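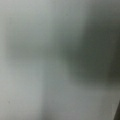
How Play Food Works

Play food is food you can cook, serve and share, but never eat. You may have some at home, at school or in the play corner of a library. The play kitchen at the Betmont library has more than 39 pieces, and most of them are used every day.

What is play food?

Play food is a toy made to look like something people eat. It can be carved from wood, molded from plastic, sewn from felt or even knitted. Some pieces are one solid shape, like an egg. Others come apart, like a sandwich with layers or a carrot that splits into slices.

Children have played with pretend food for a very long time. Before there were toy shops, they made mud pies and set out leaves for plates. Many children still do.

Why doesn't it look exactly real?

Pick up a real hamburger bun and look at it closely. The top is brown in some places and nearly yellow in others. It may have a wrinkle or a flat side. If it has seeds, they are scattered all over, and some of them fall off on the plate.

A toy maker leaves most of that out. The job is to choose the few things that tell your brain "bun" right away. A round top is one. A warm, baked color is another. The third is the seeds, and toy seeds are usually made much bigger than real ones. A real sesame seed is tiny. At its real size you would hardly see it from across the room.

On this toy bun the seeds are pale and the bread is orange, so they show up well. There is also a dark line where the top of the bun ends and the next layer starts. Even without the rest of the burger, you can probably tell what it is meant to be.

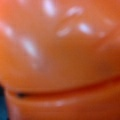 What goes in a burger?

A toy burger often comes in layers. Sets are different, but many have these pieces:

Bottom bun. This goes down first and is flat, so the burger will stand up.
Patty. This is the brown, round piece. It stands for the cooked meat or beans.
Cheese. Toy cheese is nearly always yellow or orange, and square.
Tomato. One red slice, sometimes with seeds painted on.
Lettuce. A green piece with a wavy edge.
Top bun. The rounded piece goes on last.

You don't have to follow the order. A burger with the lettuce on the bottom is still a burger. But try putting the top bun underneath and see what happens. The rounded side rocks, and everything above it slides. Flat pieces stack well and curved pieces don't, so the curved one works best at the very top.

Why are the colors so bright?

Color is the fastest way to sort things. If someone asks for lettuce, you don't read a label. You look for green. Toy makers use strong, clear colors so that you can find a piece quickly in a full basket.

Shiny toys have more than one color if you look hard. Hold one near a window. The side facing the light looks lighter, and you may see a bright spot on it. The side turned away looks darker. The toy is the same color all over — only the light is different. A bright green toy can look almost yellow-green on one side and dark green on the other.

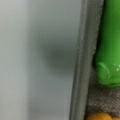 Betmont Junior Reader — Issue 11 — Page 4

Try it: play restaurant

You need some play food, a plate, paper and a pencil. Two or more people can play.

1. Pick a name for your restaurant. Write it at the top of the paper. Ours was called Huvex Burgers.
2. Make a menu. Draw the food if you don't want to write the words.
3. Choose one person to be the cook and one to be the customer.
4. The customer orders. The cook listens and does not write anything down.
5. The cook makes the order and brings it on the plate.
6. The customer checks it. Is everything there? Are the layers in the order they asked for?
7. Trade jobs.

Start with a short order, such as a bun and a patty. Then add one more thing each time. You will find out how long an order you can remember.

Taking care of play food

Play food gets touched by many hands, and small children put it in their mouths. Plastic pieces can usually be washed in warm, soapy water and dried on a towel. Wooden ones should be wiped with a damp cloth, because soaking can make the wood swell and crack. Felt food may need to be washed by hand. Ask a grown-up before you wash anything with a battery in it.

Keep the very small pieces away from babies. When you put everything away, check that each burger has both of its buns.

Words to know

Dome: a rounded shape, like the top half of a ball.
Layer: one flat part on top of or under another.
Mold: a hollow form that gives plastic its shape.
Patty: a flat, round piece of chopped food that is cooked.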